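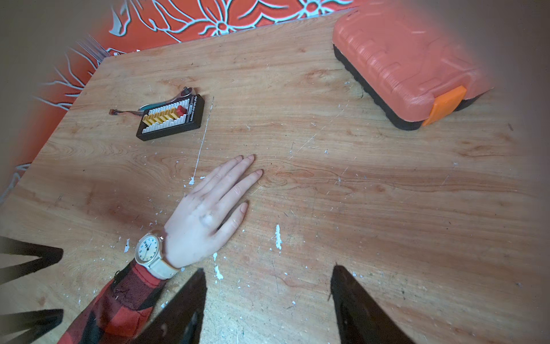
Wrist view. Hand palm down, gripper fingers at the lower edge.

From: Juhl maintainers
To: dekero-methods
Date: Tuesday, December 9, 2025
Subject: Re: hand keep-out volume, wrist view vs. fixed view

Results for the hand keep-out test, as promised in the July thread.

Setup: the planner gets a volume around the operator's hand and must not enter it. In the baseline (Pleltus) the volume is fitted from the fixed camera only. In the variant (Juhl) each wrist camera also produces a hand mask, and the volume is refit whenever the masks disagree by more than the threshold. The arm controller and the trajectories are the same in both conditions. Masks come from the stock Kadport segmenter with no fine-tuning.

We scored 100 held-out trials, with the hand lying still on the table and both arms near it. The score is whether the fitted volume contains every labeled hand point for the whole trial. Pleltus passed 73. Juhl failed 9, and 2 of those were also calibration failures, which we left in.

Most of the baseline errors are at the fingertips and the wrist. When a gripper comes in beside the hand, the fixed view loses part of the outline and the fit shrinks toward the palm. The wrist view recovers the fingers but is bad at the sleeve. A plaid cuff gives the segmenter a lot of false edges, and the boundary between cuff and watch strap moves from one image to the next. We now extend the volume along the forearm by a fixed length and ignore the mask past the wrist.

Palm up and palm down were scored together. The fit has no notion of which side of the hand is showing, so the two poses differ only in finger spread.

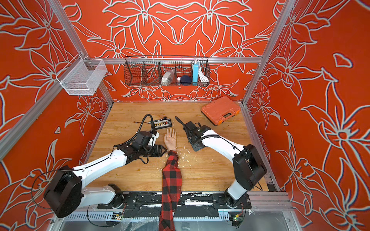 An earlier message in this thread read:

The refit step worries me more than the segmentation. If two views disagree and you take the union, the volume can only grow, and a large enough volume will pass your containment test every time. Please report volume next to containment. Also, how old is the wrist mask when the refit runs? If the arm has moved since then, you are placing the hand with a stale pose.

Both points are fair. On the first, Juhl does take the union, and the containment score alone can't separate a good fit from a fat one. I will rerun with a volume cap and post both columns. On the second, masks are stamped at exposure and projected with the arm pose from that stamp, so arm motion is covered. Hand motion is not, and the test set has none.

Config and the label format are in the Dekero repository under keepout. The threshold is in the config file. It was set by eye on the training split and probably should be lower.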